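Warska classic bike open day — quick writeup

Got there late. Sat nav wanted me to go through a farm gate. By the time I parked the doors had been open an hour and the coffee was gone, so straight in to the sheds.

Warska is the restoration outfit out past the rail yard, mostly seventies Japanese stuff, a few British twins, one lonely Italian single under a sheet that noone would discuss. They open up once a year. Eight bucks on the door, goes on the raffle.

Main shed first. 15 bikes on stands, all running apparently, tho they only fired up two while I was there. Best of them a 750 four in the original brown and gold, matching numbers, correct pipes. Side panels had been resprayed and you could tell in daylight. Seats all redone in house. Nice stitching. Ask about the price and they go a bit quiet.
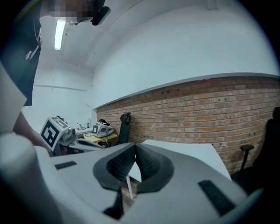 Myrto Xenos disagrees with me on the side panels, by the way. Says they're factory paint, the gold on the early ones always faded unevenly, and I should look at the underside of the tank before I go calling anything a respray. Fair enough. Still think I'm right.

Next, engine room. Small, hot, smelled great. Crankshafts on a rack, carbs in trays with tags on. They were doing a carb balancing demo on a twin and it took forever, one cable kept sticking. Picked up one good tip — warm the engine properly first, then put a fan on it before you touch the screws. I have been doing that in the wrong order for years. 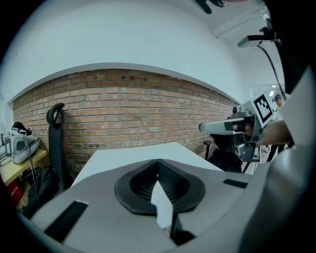 Dorottya Veres

March 3, 2026

Parts stalls were out back. Kocsis had the biggest table, mostly gaskets and cables, some decent used switchgear. Paid 59 for a pair of indicator stems and a clutch lever, which I thought was OK till I saw the same lever cheaper two tables down. Always walk the whole row first. Itlow were there with electronic ignition kits, 167 for the four cylinder one. Didnt buy. Might regret it.

Travport had a van in the yard and were quoting for bike shipping. Closed trailer, wheel chocks included, straps on the frame not the bars. Took a card.

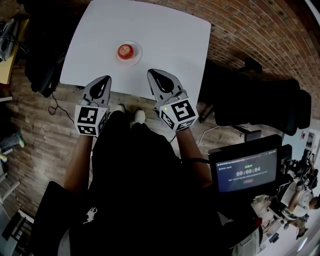 Getting there and parking

Ignore the sat nav, come in from the rail yard side. Field parking, soft in places, bring a puck for your sidestand. Bikes get to park by the main shed if you're early. Toilets are in the office. Cash only at the stalls except Kocsis. Next one is same time next March, they said, date to go up on the shed door.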